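Home | Features | Workshop | Back Issues | Subscribe

The Long Way to Open a Door

March 23, 2024

The first thing Dromska teaches its new operators is to slow down. People open cupboards and microwaves without thinking, in one quick pull, and a quick pull makes poor training material. The company wants the reach, the grasp, the pull and the release, each of them clear enough for a machine to copy later.

I spent 2 days with the people who do this for a living. An operator stands at a table with a gripper in each hand and does a household job from start to finish. Then everything goes back to where it was, and the job is done again. A shift has 17 tasks on the sheet, and each one is repeated 20 times before the operator moves on.

Until last year Dromska did the work by remote control. The operator sat at a console and drove the arms through software called Tetolo. It was accurate but tiring, and a simple pick could take 30 seconds. With the grippers in the hand, the same pick goes at close to normal speed. The patterned markers let the software work out where each gripper is and which way it points.

Tetolo is still used for checking. A finished set goes to Lyimo, a small firm that plays the motions back on real arms and sends notes on the ones that fail. Most of the notes are about fingers closing too early.
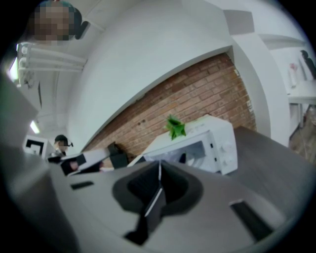
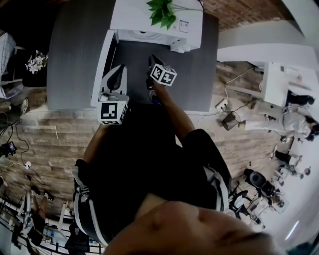
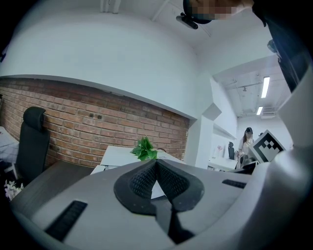
Operators are paid by the shift. The ones I talked to said the hard part is the shoulders, and after that the boredom. They are told to vary the approach a little each time, from the left, from higher up, so the robot does not learn a single path and nothing else.

Dromska plans to try a lighter tool from Skaltik this spring. The task sheet will stay the same.

Comments

benchvise: I did the console version for a year. My wrists would have liked this better.

marlo_t: Do they keep the failed tries? I'd think those are useful too.

Related
Who Checks the Robot's Homework?
A Shift at the Console
Skaltik and the Search for a Lighter Tool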